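Changes to refuse and recycling collections in Jestgate

Residents of Jestgate and the Prurnau estate are advised that collection arrangements will change from the end of August. The new timetable applies to 281 households and replaces the one delivered with the spring newsletter.

General refuse will continue to be collected every 2 weeks. Food waste, which has until now been taken with garden cuttings, will be collected weekly in a separate lidded bin. Bins should be placed at the kerb by 6 am and returned to the property by 6 pm. Bins left out overnight on Nisbet Lane have obstructed the pavement on several occasions, and the Residents' Association would be grateful for the co-operation of all concerned.

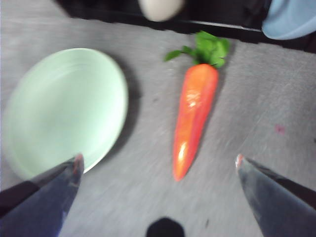
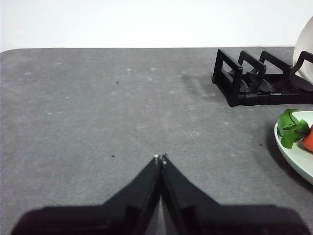
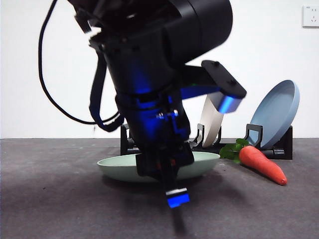
Jhosep Correa has written to ask whether households sharing the rear passage at Codo Court might be given one larger food bin between them, as the passage is narrow and the separate bins would block the gate. The Association considers this a reasonable request and has passed it to the contractor. Until a reply is received, residents of Codo Court should continue to use the front kerb.

Requests for assisted collection must be renewed under the new arrangements. Forms are available from the Association's office and should be returned before the end of August.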